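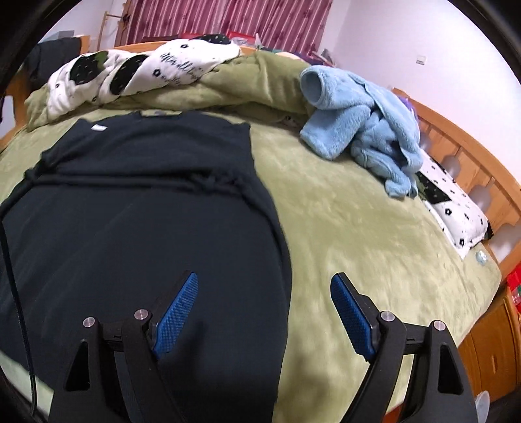 Prenda negra extendida sobre la cama

Inicio – Guías – Mandos – Audio – Foro

Sección 4. Primer emparejamiento y calibración del mando Prasimwood

¡Ya tienes el Prasimwood cargado y con la luz frontal en verde! Toca presentarle la consola o el PC, y es la parte más agradecida de toda la guía, porque en cuanto calibres los sticks vas a notar la diferencia en cualquier juego de carreras (y en los de plataformas, ni te cuento).

Antes de empezar, comprueba que el firmware del receptor Barkard es el de noviembre o posterior. La versión aparece en Ajustes > Accesorios > Receptor.

1. Conecta el receptor Barkard a un puerto USB libre. El indicador parpadea en blanco.

2. Mantén pulsados a la vez el botón central y el gatillo izquierdo durante 4 segundos, hasta que el mando vibre dos veces.

3. Espera a que los dos indicadores queden fijos. Si el del mando sigue parpadeando, repite el paso 2 con el receptor ya conectado.

4. Abre la aplicación Clernilgate y elige «Nuevo dispositivo». El mando sale en la lista con su número de serie.

5. Entra en «Sticks» y gira cada uno despacio, tocando todo el borde, hasta completar el círculo de la pantalla. Sin prisas – aquí se gana toda la precisión.

6. Suelta los dos sticks y pulsa «Fijar centro».

7. Guarda el resultado en uno de los perfiles. El perfil 1 es el que se carga al encender.

Nota: la frecuencia de sondeo viene en 400 Hz de fábrica. Se puede subir a 900 Hz desde «Avanzado», y en juegos de lucha es una gozada, aunque la batería baja a 19 horas de uso.

Precaución: no desconectes el receptor mientras la barra de calibración avanza. El perfil puede quedar a medias y habría que restaurarlo desde «Avanzado» > «Valores de fábrica». 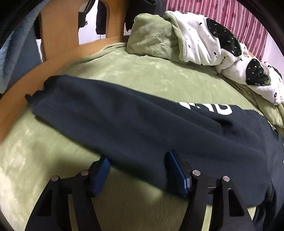 Bakker comenta que a la primera el centro del stick derecho le quedaba desviado, y que lo arregló repitiendo el paso 6 con el mando apoyado en la mesa, sin tocarlo con las manos. ¡Muy buen truco! Vale también para los gatillos, que se calibran en la pestaña de al lado con el mismo procedimiento.

8. Para afinar la zona muerta, baja el valor punto a punto y mira el cursor de prueba. Cuando empiece a moverse solo, sube un punto y guarda.

9. Prueba el perfil en un juego que conozcas bien. Si la cámara gira demasiado deprisa, cambia la curva a «Suave» antes de tocar la sensibilidad del propio juego.

Nota: los perfiles se guardan en el mando – puedes llevártelo a otro equipo y seguirán ahí, también los botones traseros que hayas reasignado.

Revisado: 2018-12-06

Guías relacionadas
Asignar los botones traseros
Cambiar los topes de los gatillos
Actualizar el receptor Barkard
Copiar perfiles en Clernilgate
Limpieza y recambio de sticks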